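# "I wanted the repair desk to feel like a kitchen table": Flurina Koller on designing services people can touch

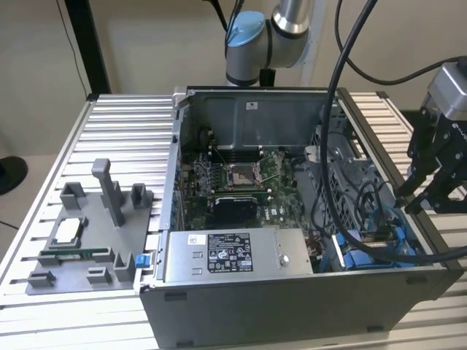 ## From chairs to waiting rooms

Flurina Koller trained as a furniture designer and spent her first working years at Grabner, drawing chairs. She talks about them with real fondness. "I can still tell you the seat angle of every one," she says, laughing. "But I kept wondering about the shop, the delivery, the phone call when a leg came loose. Who was designing that?"

That question took her back to university, and then to Polldale, where she has just finished redesigning the town's repair service with her colleague Wendelin Prantl. I met them both in August and came away with nine pages of notes and a strong urge to mend my toaster.

## Listening first

The project is called Laltunance, a word Prantl made up on a train and has never managed to replace. It began with 30 interviews, most of them in people's own homes.

"We asked them to show us the broken thing," says Prantl. "Everybody has one! It's in a drawer or under the stairs, and there's nearly always a story with it. One man had kept a radio for 20 years because he was embarrassed to ask what was wrong."

Embarrassment came up again and again. People didn't know the right words, and the old form asked for a model number before it asked for a name. Koller threw the form out and replaced it with a card that starts, "What has it stopped doing?"

## The long table

The old counter went too. Visitors now sit on the same side of a table as the person looking at their item, and they can stay for as much of the repair as they like.

"I drew that table fourteen times," Koller says. "You can take the girl out of the furniture..."

They tested it in cardboard first, at full size, and Prantl is still delighted by how much they learned from it. Bags needed a hook. Children needed somewhere to stand. The lamp was in everyone's eyes.

## What next

Ceddale has asked for a version of its own, in a much smaller building with no room for a long table. Koller is itching to start. "It'll have to be a different idea altogether," she says. "I've got a roll of cardboard in the car already."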